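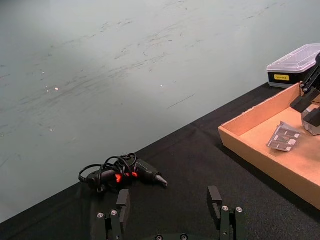

Scuffed wall beside the table, side room, Stinidley Hall

Removing scuff marks from a painted wall before handing back a hired hall

Posted by Mansa Abubakari, 05/10/2026
Category: Halls and shared premises

Our association has hired the side room at Stinidley Hall since July for its weekly meetings. The hire agreement ends shortly and the premises must be returned in the condition in which they were received, fair wear and tear excepted. The wall next to the display table is painted a pale grey-green and now carries a large number of faint dark scuffs, most of them long and slanting. We hold a bond of $800 with the hall management and would prefer not to lose any portion of it.

I should be grateful for advice on the following matters. Can marks of this type be cleaned without leaving shiny patches in the paint? If cleaning is unsuccessful, is it acceptable to touch up individual marks, or must the full wall be repainted? Finally, is a hirer ordinarily liable for marks of this kind? The agreement does not define fair wear and tear. We did not complete a condition report at the start, although the hall management may hold one of its own.

I have obtained one written quotation for repainting the room, in the amount of $1,465, which exceeds the bond and which the members are reluctant to approve.

3 replies

Tsikata
Member, 64 posts

Cleaning should be attempted before any expenditure on paint. The procedure below is the one our organisation follows at the end of each hire period.

Dust the wall with a dry microfibre cloth, working from the top. Prepare a bucket of lukewarm water with a small quantity of ordinary dishwashing liquid. Select a test area near the skirting board and allow it to dry fully before judging the colour, as damp paint is darker and will mislead you. If the test area is satisfactory, proceed in sections of around 5 square metres with a soft sponge that has been well wrung out. Rinse each section with clean water and pat it dry.

Melamine sponges will remove most rubber and furniture marks, but they are mildly abrasive. On flat or low-sheen paint they will polish the surface, and the polished area will show whenever light falls along the wall. Use them with very light pressure and only on marks that have resisted the detergent. Sugar soap is also suitable if mixed at the strength stated on the label and rinsed off afterwards. Methylated spirits and bleach should be avoided.

With regard to touching up, small repairs are seldom invisible on a wall that has aged, even where the original tin is available. Should painting be required, it is advisable to paint from corner to corner. One wall is a much smaller job than the room you have been quoted for, and a separate price should be requested.

Kaltarstead
Member

Magic eraser. Worked on ours.

Trulta
Moderator

The previous replies address cleaning. The following remarks concern the bond and are of a general nature only.

Liability will depend upon the wording of the agreement and the law of your state or territory. Please note that residential tenancy rules do not ordinarily extend to the hire of a hall, and information published for renters should therefore be treated with caution. Light scuffing from the normal placement of tables and chairs is commonly regarded as fair wear and tear. Gouges, adhesive residue and drawn marks commonly are not.

It is recommended that you write to the hall management before undertaking any work. The letter should request a copy of the condition report, if one exists, and the name and finish of the paint. It should also ask whether the management has a preferred contractor. Some halls do not permit hirers to paint at all, and an unauthorised repair may itself result in a deduction. Photographs should be taken in daylight before and after cleaning, and copies retained until the bond has been refunded in full.

If a deduction is proposed, you are entitled to ask for it to be itemised. A claim for repainting the complete room on account of one wall would warrant a written explanation. Community legal centres can generally review a short hire agreement, and many do so without charge.

This thread remains open for further replies.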